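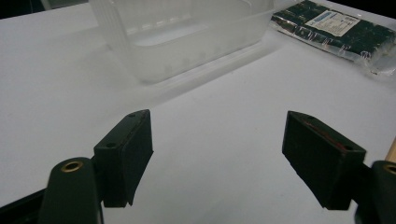
White tabletop, April

Home | Forums | New Posts | Members | Log in

Gutter guards on a low slope roof, worth it or not?
Started by Carys Prydderch, April, 7:42 pm

So we had Gotness out to quote the back gutters and the guy really pushed the mesh guards. Our porch roof is nearly flat and sits right under two big pines. He wants the guards on all 80 feet, even the front where we get maybe a handful of leaves a year. Has anybody got mesh under pines? My sister swears by hers but she has maples, so I don't know if that counts for much.

ladder_dad
Don't do it under pines. I had the Skollow mesh for three winters and the needles stood straight up in it like a hairbrush. I was up there more than before! 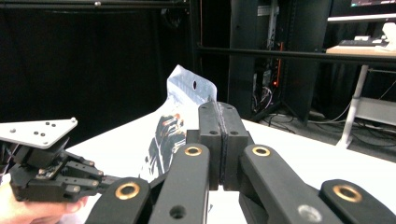 Gripper, Bag & Tabletop

Lurdes Marinho
Gonna disagree with ladder_dad. Mine is the fine mesh and the needles mostly blow off once they dry out. The pitch matters a lot though, mine tips forward with the shingles. If yours got put in level then yeah, they'll sit there. Carys, did he say how he'd attach it? Some of them slide it up under the first row of shingles, and I'd ask your roofer before letting anyone do that.

Carys Prydderch
He said screws into the front lip and nothing under the shingles. I did ask about the front and he got kind of cagey, said the price only works if it's the whole house.

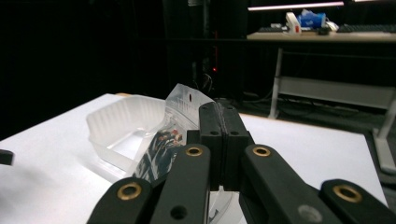
He also wants to swap both downspouts for bigger ones, and that part I'm fine with (the back one overflows every time it pours and has already wrecked my flower bed).

ladder_dad
Get the downspouts done and skip the rest. Level or not, I'm still calling hairbrush.

Lurdes Marinho
Or get a second quote for the back only. "Whole house or nothing" would bug me.

Last updated: April, 9:15 pm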